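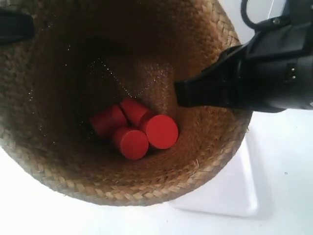 Search this manual Go

Home Setup Gripper Support

Section 4. Picking small parts from a basket or deep bin

Vundari sells the arm as ready to pick out of the box. In our Stisville shop it wasn't. Use the steps below in place of the quick-start card, and expect to lose an afternoon.

1. Fix the container to the table. A light basket shifts if the jaw brushes the rim.

2. Put in no more than 4 parts for the first run. Keep them all one shape and one color.

3. Jog the open jaw over the rim by hand and stop above the parts. Save this point as HOVER.

4. Set the speed to 19 percent. The sales sheet calls full speed "safe for all bins." We would not try it.

5. Run the pick cycle 36 times, putting the parts back by hand after each full clear. Write down every miss.

CAUTION: Sloped walls are the weak spot. The software plans for a flat floor, and a part leaning on the side may be gripped by its edge and dropped.

CAUTION: Check cable slack at HOVER and again at the lowest point.

NOTE: The "self-learning" option is said to improve after 3000 picks. We have seen no figures to back this up — leave it off until your own log gives you a reason to turn it on.

6. If misses cluster on one side, save HOVER again and repeat step 5. For baskets with handles, see Section 5 before changing the approach angle.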